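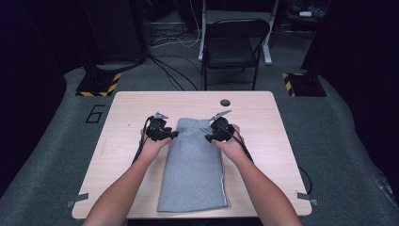
Banafsheh Jafarzadeh wrote in to ask whether the Riten handheld grippers are worth having if what you care about is the learning method and you've no particular love of hardware, and my answer is yes, mostly, with a grumble or two to come.

We've had our pair since May, and we bought them to try the Brurar recipe, where you fold things yourself with a gripper in each hand and the policy learns from those recordings alone, no robot needed until the very end (what a relief for the diary!). Knitwear was our test, as it's soft and slumps about and generally makes a policy look silly.

The result pleased me no end. Trained on roughly 16 hours of folding, the policy finished 9 out of 16 trials on garments it had never met, against 4 for our old teleoperated set-up, Tang, given the same hours. I'd want far more trials before shouting about it, and the failures were nearly all at the second fold, where it grabs one layer and leaves the other behind.

As for the grippers themselves, the fingertips are lovely and slim for getting under a hem, but the bodies are chunky, and my wrists do know about it by four in the afternoon. The cable is a nuisance too. Clando, the software that comes with them, lines up the left and right recordings beautifully and then takes an age to export them, so put the kettle on.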